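Cheapest way to do big letters for a party wall?

marlenev
My sister turns 40 in March and I want her name across the back wall of the hall. Callard quoted me $408 for five foam letters!! Is cutting my own crazy?

rafferty_d
Not crazy at all. I did a whole wall out of insulation board and a $90 hot wire cutter. Print the letters big, tape the pages together, trace, cut. Paint with latex, spray paint eats the foam (ask me how I know).

tatu_rw
Disagree on foam, sorry. It dents if you look at it wrong. Cardboard is free and looks fine from ten feet away.

rafferty_d
Cardboard looks like cardboard, Tatu. Mixed colors on black cloth is what makes foam letters pop, and an outline in a second shade helps a lot:
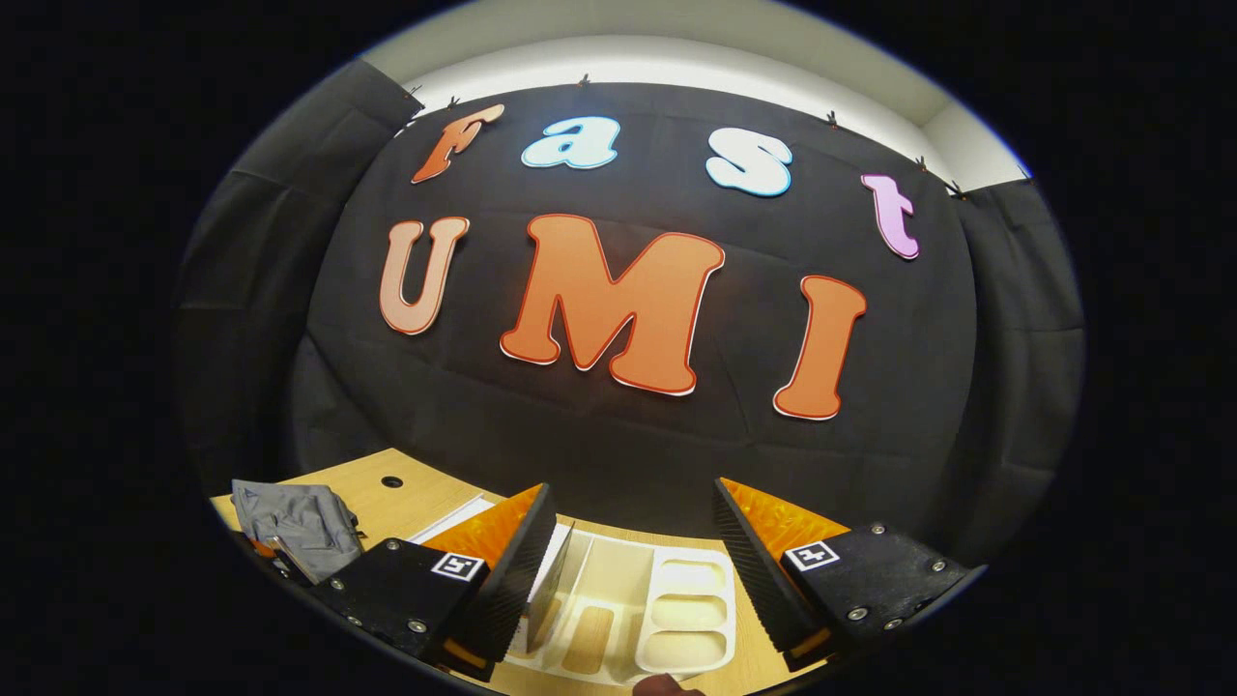
Reply #5
bhupi_m
I'm with Rafferty on the black cloth. Stretch it tight though, wrinkles show up in every photo.

tatu_rw
Fine, the orange M is nice. Still saying cardboard for one night.

marlenev
Ok going foam, you talked me into it. Do I pin them or tape them?

bhupi_m
T-pins from behind, two per letter.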